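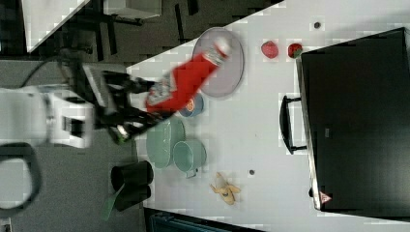 Figura 4. Superficie de merienda: plato gris, cuenco azul, plato y taza de color verde claro, plátano de juguete, fresas y bolsa roja de aperitivo.

4. PREPARACIÓN, USO Y RECOGIDA DE LA MESA DE MERIENDA

4.1 Objeto y ámbito de aplicación

La presente sección establece el modo de preparar, utilizar y recoger la mesa de merienda del aula Wandoleo. Se aplica a todas las sesiones en las que se empleen vajilla, alimentos de juguete y envases de aperitivo sobre la superficie blanca. Las instrucciones relativas al mobiliario fijo figuran en la sección 2 y las de limpieza general del aula, en la sección 7.

La persona responsable de la sesión deberá haber leído íntegramente los apartados 4.2 a 4.5 antes de la primera utilización. Las consultas se dirigirán a Bit-na Koo, responsable de material, o, en su ausencia, a Jaime Esteves.

4.2 Material necesario

Para una mesa sencilla se dispondrá de lo siguiente:

Plato gris redondo, con borde ligeramente elevado.
Cuenco azul pequeño.
Plato verde claro.
Taza verde claro con asa.
Plátano de juguete.
Fresas (dos unidades).
Bolsa roja de aperitivo.
Paño de microfibra y pulverizador con agua.
Ficha de sesión, modelo 367.

La vajilla se guarda en el armario Daly, estante inferior. Los alimentos de juguete se conservan en la caja Domar con tapa. Las bolsas de aperitivo se solicitan a material con un día de antelación, y no se admitirán envases de contenido superior a 250 g.

NOTA: Los platos gris y verde no son intercambiables en las fichas de sesión. Cuando falte uno de ellos, se anotará la ausencia en el campo «Observaciones» y no se sustituirá por otro de color parecido.

4.3 Preparación de la superficie

1. Compruebe que la mesa está estable y que no cojea al apoyar la mano en cada una de sus esquinas.

2. Retire cualquier objeto ajeno a la lista del apartado 4.2 de la zona destinada a la vajilla.

3. Humedezca el paño y páselo en una sola dirección, siguiendo el lado más largo. En superficies blancas con textura fina, repita la operación en sentido perpendicular.

4. Examine la superficie en busca de puntos oscuros, restos adheridos o marcas de rotulador. Los puntos que no desaparezcan con agua se consignarán en la ficha y se dejarán como están hasta la revisión de material. Queda prohibido rasparlos con objetos metálicos.

5. Seque con la parte limpia del paño. Espere a que la superficie esté completamente seca antes de colocar la vajilla.

PRECAUCIÓN: No utilice disolventes, lejía ni estropajos abrasivos. El producto multiusos Rarnel se reserva para las manchas de grasa y se aplicará siempre sobre el paño, nunca directamente sobre la mesa.

4.4 Colocación de la vajilla y de los alimentos

La colocación se realizará de lo grande a lo pequeño.

1. Coloque en primer lugar el plato gris. Es la pieza de referencia para las restantes.

2. Sitúe el cuenco azul junto al plato gris. El interior del cuenco deberá quedar hacia arriba. Antes de colocarlo, verifique que no contiene migas.

3. Deje espacio suficiente para una mano abierta y coloque el plato verde claro.

4. Ponga la taza verde claro al lado del plato del mismo color. El asa podrá orientarse hacia cualquiera de los lados, siempre que no sobresalga del borde de la mesa.

5. Añada el plátano de juguete, separado de la taza.

6. Disponga las dos fresas una junto a otra, en una zona despejada y fuera de los platos. Si una de ellas es más pálida que la otra, no es necesario cambiarla.

7. Reserve la bolsa de aperitivo para el final. La bolsa podrá apoyarse sobre el borde de un plato, pero no se introducirá en la taza.

8. Repase la lista del apartado 4.2 y firme la casilla «Mesa preparada» de la ficha.

NOTA: La disposición de la figura 4 tiene carácter orientativo. Durante la actividad, las piezas pueden desplazarse y quedar parcialmente cubiertas unas por otras. No se requiere devolverlas a su lugar hasta que concluya la sesión, salvo que alguna se encuentre a menos de un palmo del borde.

PRECAUCIÓN: Los alimentos de juguete no son comestibles. En las sesiones con menores se advertirá de ello de forma expresa antes de comenzar, y se mantendrán separados de cualquier alimento que vaya a consumirse. Las piezas pequeñas no se entregarán a niños menores de tres años.

4.5 Manejo de la bolsa de aperitivo

Los envases flexibles exigen una atención particular. Su forma cambia al cogerlos, y el contenido tiende a acumularse en el extremo inferior.

1. Compruebe que las soldaduras de ambos extremos están íntegras. Un extremo arrugado no constituye por sí mismo un defecto.

2. Tome la bolsa por la parte central o por un extremo, sin apretar más de lo indispensable.

3. Levántela por encima de la altura de la taza antes de desplazarla lateralmente. Arrastrar la bolsa sobre la mesa puede volcar el cuenco.

4. Deposítela con la cara impresa hacia arriba y espere a que deje de moverse antes de retirar la sujeción.

5. Si la bolsa se abre, interrumpa la sesión, recoja el contenido con el paño seco y deséchelo. El envase vacío se depositará en el contenedor de plásticos.

Las bolsas cerradas podrán emplearse en sesiones sucesivas mientras conserven su forma. Aquellas que presenten pliegues blanquecinos o zonas en las que se haya desprendido la impresión se apartarán para su revisión. La sustitución ordinaria tiene lugar en octubre.

4.6 Duración de la sesión

La sesión podrá prolongarse hasta 30 minutos. Transcurrido ese tiempo, se hará una pausa para revisar la vajilla y pasar de nuevo el paño. El aula se reserva por turnos y la mesa deberá entregarse recogida al turno siguiente, con la ficha completada y colgada en el tablón.

Los martes por la tarde no se admiten reservas, por estar previsto el recuento de material.

4.7 Recogida

1. Retire primero la bolsa de aperitivo y guárdela en posición vertical.

2. Recoja las fresas y el plátano de juguete. Límpielos con el paño ligeramente humedecido y déjelos secar antes de cerrar la caja Domar. Preste atención a las hojas de la fresa, donde suele quedar suciedad.

3. Lave los platos, el cuenco y la taza con agua tibia y jabón neutro. No los introduzca en el lavavajillas. Si el interior del cuenco lleva un motivo impreso, utilice únicamente la cara blanda de la esponja.

4. Seque cada pieza por separado. Los platos se apilarán con el gris debajo y el verde encima. La taza no se apilará.

5. Limpie la mesa conforme al apartado 4.3.

6. Devuelva la vajilla al estante inferior del armario Daly y compruebe que la puerta queda cerrada.

PRECAUCIÓN: No deje paños húmedos ni recipientes con agua sobre equipos o cajas que lleven adhesivos de advertencia. Si un adhesivo se despega o deja de ser legible, comuníquelo a material en el mismo día.

4.8 Incidencias frecuentes

El cuenco se desliza al tocarlo. La superficie conserva humedad. Retire la vajilla y repita el paso 5 del apartado 4.3.

La taza vuelca con facilidad. Revise la base, en especial si quedan restos de jabón, y aleje la pieza de la zona de paso de la bolsa.

El plátano rueda o gira. Apóyelo sobre su lado más plano. No lo fije con cinta adhesiva.

Falta una fresa. Busque bajo los platos y en el suelo antes de darla por perdida. Si no aparece, anote la falta en la ficha y solicite la reposición con la referencia 33 del catálogo interno.

La tapa de la caja Domar no cierra. Extraiga todas las piezas y vuelva a introducirlas comenzando por el plátano.

4.9 Registro

Las fichas del modelo 367 se conservarán en el archivador del aula hasta el cierre del curso. Toda rotura de vajilla se comunicará por escrito a Bit-na Koo, con indicación de la pieza y del turno en que se produjo. Las piezas rotas no se reutilizarán ni se pegarán, y se entregarán envueltas en papel en el mostrador de material.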